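Flondgate Roads & Safety Board
Thread: Hellwig Road / Route 139 crossing, what would fix it
Posted 30 Jun 2022 by ecuesta

Starting a separate thread so the news thread can stay about the crash itself. Two pickups collided at Hellwig Road and Route 139 last week, one driver was taken to the hospital, and the road was closed in both directions while the state police measured. I have nothing to add on cause. The report isn't out and I'd ask people not to guess at it in this thread.

What I want to discuss is the crossing. For anyone who doesn't drive it: 139 runs through without stopping, posted 55. Hellwig has a stop sign on each side. The two legs of Hellwig don't meet 139 at a right angle. They come in on a skew, so a driver on the south leg has to look back over the left shoulder to see traffic coming from Clalska. There is also a crest on that side.

The county has put three treatments on the table: an all-way stop, a signal, or realigning the south leg so it meets 139 square. Comments go to the county engineer's office until November. I'm in favor of the realignment and would like to hear from people who aren't.

Emiliano Cuesta

---

gradeline_33

All-way stop. Cheapest, can be in place in a month, and it removes the high-speed right-angle crash, which is the one that kills people. You don't need land for it.

---

ecuesta

It also puts a stop sign just past a crest on a 55 road. Westbound trucks loaded out of the Liltuten quarry would be braking on the downgrade. I'd expect the right-angle crashes to be traded for rear-end ones.

---

gradeline_33

Rear-end crashes at an all-way stop are mostly property damage. Right-angle crashes at 55 are not. I'd take that trade. The crest is handled with advance warning signs, rumble strips in the lane, and a flashing beacon. All standard hardware.

---

tlam

I surveyed on the resurfacing job out there, so some of this is from memory and some from the plan sheets, which are public and which you can request at the counter.

The skew is 51 degrees on the south leg. Most design guides want an intersection as near to 90 as you can get and start to object below 75 or 60, depending on whose guide it is. At 51 the problem isn't only the shoulder check. The crossing path is longer, so the vehicle is exposed in the through lanes for more time. A pickup with a stock trailer needs a much larger gap than the same truck would at a square crossing. The driver judges the gap the way they would anywhere else and comes up short.

An all-way stop fixes the speed half of that. It does nothing for the geometry.

Trinh Lâm

---

quarryroad

I drive loaded out of Liltuten five days a week. With an all-way stop I'd be fine because I'd know it was there. My concern is the through driver who doesn't know. There's fog on that crest in the fall and you can't see the beacon in it until you're close. Rumble strips help. They don't help on packed snow.

---

gradeline_33

Then a signal, with advance detection on the 139 approaches so it doesn't go yellow on a truck that can't stop. Same fog issue but at least it's green for the through road most of the time.

---

tlam

A signal has to meet a warrant before the state will approve it on a numbered route. Side-street volume is the hard one. Hellwig doesn't carry much outside shift change. The crash-experience warrant is possible, but it looks at crashes of a type a signal would correct within a set period, and it asks whether less restrictive measures were tried first. They haven't been. So in practice a signal comes after the all-way stop, if it comes at all.

---

porchlight

Is there any reason the speed limit can't be lowered through there in the meantime? 45 from the church to the feed store. Signs cost nothing.

---

gradeline_33

Signs without enforcement or a change in the road don't move speeds by much. You get a few drivers at 45 and everyone else at 58, and the spread between them is a hazard of its own. If the county did a speed study and the 85th percentile came back near 50 I'd feel differently.

---

ecuesta

Agreed on that one, for once. I asked the engineer's office if a speed study was planned. The answer was that one will be done as part of whichever treatment is selected, which seems backward to me.

On the realignment, the concept sheet shows the south leg curving east before it reaches 139 and meeting it square. There are 2 parcels affected. One is a strip of pasture and the other is the corner lot where the equipment dealer used to be. No houses.

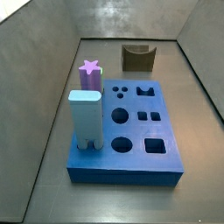

Would the realignment close Hellwig Road during construction?

For most of the work it would stay open. The new leg gets built in the field beside the old one, so traffic keeps using the existing pavement until the tie-in. The tie-in itself is a short closure of the south leg only, with a detour by way of Clalska. 139 would be under flaggers for paving but not closed.

---

quarryroad

That detour goes over the creek bridge. It's posted for weight. Loaded trucks can't use it.

---

tlam

Correct, and the concept sheet doesn't mention it. Trucks would need a separate route or the tie-in would have to be staged in halves. Staging is slower and costs more in flagging, but it's been done on narrower roads than this. Put it in a written comment. It's the kind of thing that gets missed until the preconstruction meeting.

---

gradeline_33

Which gets back to my objection. You have right of way to buy, utilities to move (there's a gas marker right on that corner), an environmental review for the ditch, and then a bid season. I'd be surprised to see pavement in under three years. The crossing stays as it is that whole time.

I don't dispute that the square crossing is the better end state. I dispute waiting for it.

---

ecuesta

Could do both. All-way stop as an interim, remove it when the new leg opens.

---

gradeline_33

Interim all-way stops have a way of becoming the project. Once the crash numbers drop, the realignment falls down the funding list, because the ranking formula looks at recent crashes. I'm still for it. I just think you should go in knowing that.

---

tlam

There's a partial answer to that. If the safety application is filed before the interim goes in, the crash history used for scoring is the before period. Filing first and installing second is a matter of weeks if the office wants to do it. I would ask for that order specifically.

I'd also ask for two low-cost items no matter what is picked:

Cut the brush in the northeast quadrant. It's inside the right of way and it blocks the sight triangle by midsummer.

Move the stop bar on the south leg forward. It was repainted too far back after the resurfacing, so drivers stop at the bar, can't see, and roll forward into a second stop. Some of them don't make the second one.

---

porchlight

The brush I can confirm. I stopped there this morning and had to creep out to see past it. My husband called the road department in the spring and was given a work order number, and that's the last we heard.

---

ecuesta

If you still have the number, include it in your comment. A logged request with a date is worth more than a general complaint.

---

hw_mower

Different view. I've lived half a mile up Hellwig for 33 years and I've never had a close call there. Stop, look twice, go when it's clear. I don't want a four-way on 139 backing up trucks past my driveway with their jake brakes going, and I don't want tax money buying pasture to move a road that works if you pay attention.

---

gradeline_33

One driver's record isn't a crash rate. The road has to work for the person who's tired or sixteen or from out of the county.

---

hw_mower

The person from out of the county is the one on 139 and he doesn't have a stop sign at present. You're proposing to give him one he isn't expecting.

---

quarryroad

He's got a point there, and it's the same one I made about the fog.

Noise is real too. Loaded trucks stopping and starting on that grade will be loud at five in the morning. I'm not going to pretend otherwise, I'm the one driving.

---

tlam

Both fair comments, and both are arguments for squaring up the leg and leaving 139 free-flowing. The through driver sees no change. The side-road driver gets a proper look in both directions and a shorter crossing. It's the only one of the three that doesn't add a conflict for somebody.

The right-turn lane on 139 should be looked at in the same package. At present a vehicle slowing to turn onto Hellwig hides the one behind it from a driver waiting at the stop sign. An offset turn lane would fix that and the concept sheet has the width for it.

---

ecuesta

I hadn't considered the offset lane. I'll add it to mine. My list is now: file the safety application first, brush and stop bar right away, realignment as the preferred treatment, interim all-way stop only with beacons and only after a speed study, and a truck plan for the tie-in that doesn't use the creek bridge.

---

gradeline_33

Take the "only after a speed study" off and I'd sign it.

---

ecuesta

It stays on mine. Send your own, they count them separately.

Comments

Dell R.: The stop bar thing is true of the north leg as well, only not as bad.

mkt_street: Does anybody know if the comment form takes attachments? It rejected my sketch.

tlam: Mail it or drop it at the counter. The form is text only.

hw_mower: Sent mine. Against.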